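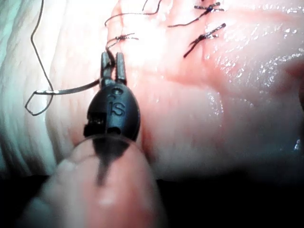
Knot tying with two arms: we're there!
2021-06-28

I've been going on about this build since April, so thanks for sticking with me. The drive box for the instruments sits on the long bench at Ritudley (our shared workshop, for anyone new), and the control code has grown to over 3,000 lines. Most of those are mine, and I love nearly all of them.

The big change is in how the wrist handles its cables. I used to pre-load them by feel and got a sloppy jaw every time. Now there's a little routine I named Drakatell that winds the slack out in 12 small steps before the first move, and wow, what a difference! The jaws close where I ask them to. 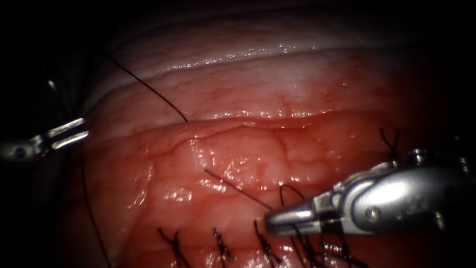 Thread is still the hard part. Black suture on wet tissue slides around, loops over itself and catches on the tails of older knots, so I trim the tails short and keep the working end in one driver while the other waits nearby. Slow hands help too. I turned the motion scaling way up and my knots got much neater (my shoulders are happier as well).

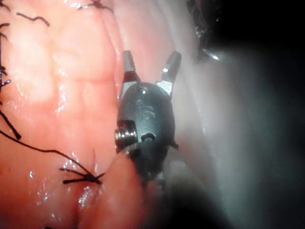
Next I want to fix the foot pedal, which sticks, and rewrite the grip limit so I can change it without restarting everything. I'll put the new wiring sketch up once I've redrawn it with the right connector names.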